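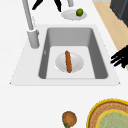

Abb. 1: Becken, Teller, Wurst (Rendering)

Mikrocontroller-Praxis, Block 5: Analoge Werte einlesen
Mitschrift zum Mitnehmen, Stand 4. Juli 2022. Board: Fokaneck, Bibliothek: Cloltia. Platinen liegen im Labor Midtbø, bitte nach der Übung zurück ins Regal.

5.1 Was macht der Wandler

Spannung rein, Ganzzahl raus. Unser ADC hat 12 Bit, also 2 hoch 12 Stufen, kleinster Wert 0, größter 4095. Referenz ist 3,3 V. Eine Stufe (LSB) = 3,3 V / 4096 = 0,806 mV.

Rechenbeispiel von der Tafel: Rohwert 2824.
2824 / 4096 * 3,3 V = 2,275 V
Wer durch 4095 teilt, kriegt 2,276 V. Streitfrage, für uns egal, aber im ganzen Protokoll bitte gleich machen.

Häufigster Fehler im Mai-Testat: erst ganzzahlig geteilt, dann multipliziert. 2824 / 4096 ist in C dann eben 0. Erst multiplizieren oder gleich in Millivolt rechnen:
mv = (uint32_t)raw * 3300 / 4096;
Der Cast ist nicht Deko, uint16 läuft sonst auf kleinen Controllern über.

5.2 Referenz

Der Wandler misst immer ein Verhältnis. Wackelt die Referenz, wackelt das Ergebnis. Die 3,3 V auf dem Fokaneck kommen vom selben Regler wie der Digitalteil, also Störungen drauf. Abhilfe: eigener Referenzbaustein am Pin VREF, 100 nF direkt daneben, kurze Leitung.
Ausnahme Poti und NTC im Spannungsteiler: den Teiler aus derselben Spannung versorgen wie die Referenz. Langsame Abweichungen kürzen sich raus (ratiometrisch). Kommt in der Klausur dran!

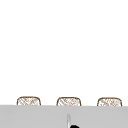
5.3 Quellwiderstand

Im ADC sitzt ein kleiner Kondensator, der in der Sample-Phase geladen werden muss. Durch den Widerstand der Quelle durch. Zu hochohmig + zu kurze Sample-Zeit = Wert zu klein, oder Wert hängt vom vorigen Kanal ab ("Übersprechen", ist aber meistens gar keins).

Faustregel: auf ein halbes LSB genau braucht es 9 tau.
Beispiel: R = 10 kOhm, C = 12 pF, tau = 120 ns, Sample-Zeit also mindestens 1,08 µs. Der interne Schalterwiderstand kommt noch dazu, steht im Datenblatt, hier weggelassen.

Was hilft:
- Sample-Zeit hochsetzen (in Cloltia: adc_set_sampletime, Vorgabe ist die kürzeste, leider)
- Kondensator an den Pin, 10 nF bis 100 nF, wenn das Signal langsam ist
- Operationsverstärker als Impedanzwandler davor
- nach Kanalwechsel ersten Wert wegwerfen. Unschön, geht aber oft

5.4 Abtasten

Abtastrate in der Übung: 1000 Werte pro Sekunde, vom Timer getriggert. Nicht mit delay() in der Schleife!! Die Laufzeit vom restlichen Code addiert sich sonst dazu, und sobald ein Interrupt dazwischen kommt, stimmt gar nichts mehr. 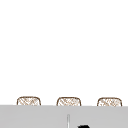
Jitter heißt: die Zeitpunkte der Abtastung schwanken, obwohl der Wandler selber sauber arbeitet. Bei Gleichspannung merkt man nichts davon, bei einem Sinus wird aus dem Zeitfehler ein Spannungsfehler, und zwar am schlimmsten im Nulldurchgang, dort ist die Steigung am größten. So soll es aussehen: gleiche Abstände, wie die drei geflochtenen Dinger im Bild hinter der grauen Kante. Rutscht das mittlere ein Stück nach links, ist das Jitter. FFT und Filter gehen beide stur vom festen Raster aus und merken es nicht.

Nyquist: alles über der halben Abtastrate klappt zurück. Bei uns Grenze 500 Hz. Eine Störung mit 980 Hz erscheint bei 20 Hz und ist danach nicht mehr rauszurechnen. Darum Tiefpass VOR den Wandler. RC mit 10 kOhm und 100 nF gibt fg = 159 Hz. Erste Ordnung, also flach, dämpft bei 980 Hz nur knapp 16 dB. Für Temperatur reichts, für Audio sicher nicht.

5.5 Mitteln

Bei weißem Rauschen sinkt das Rauschen mit der Wurzel der Anzahl. In Cloltia sind 96 Werte voreingestellt, Wurzel daraus 9,8, Rauschen also fast auf ein Zehntel. Gilt nur wenn überhaupt Rauschen da ist: steht der Wert felsenfest auf einer Stufe, bringt Mitteln keine zusätzliche Auflösung.

Achtung Überlauf: 96 * 4095 = 393120, passt nicht in 16 Bit. Summe als uint32_t.
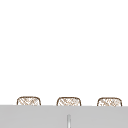
Netzbrumm: 50 Hz, Periode 20 ms. 96 Werte bei unserer Rate sind 96 ms, das sind 4,8 Perioden, der Brumm mittelt sich also nicht ganz raus. Mit 100 Werten genau fünf Perioden und er ist weg. Bitte in der Übung beides ausprobiren und nebeneinander plotten.

Ausreißer (Motor schaltet, Relais klackt): Mittelwert ist da schlecht, ein einzelner Spike zieht alles mit. Median über fünf Werte, danach erst mitteln. Reihenfolge beachten.

5.6 Übung

a) Poti an Kanal 0, Rohwert und Millivolt über die serielle Schnittstelle ausgeben. Mit Multimeter vergleichen, Abweichung notieren.
b) 1 MOhm in Reihe zum Signal, Sample-Zeit kürzeste und längste Stufe. Was passiert?
c) Timer-Trigger einrichten, Pin im Interrupt toggeln, Abstand am Oszi messen.
d) Rauschen mit und ohne Mittelung, Histogramm. Skript liegt unter Cilloris im Kursordner.

Protokoll maximal zwei Seiten, Schaltplan dazu, Handskizze genügt. Nächster Block: DMA, dafür Kapitel Timer nochmal lesen.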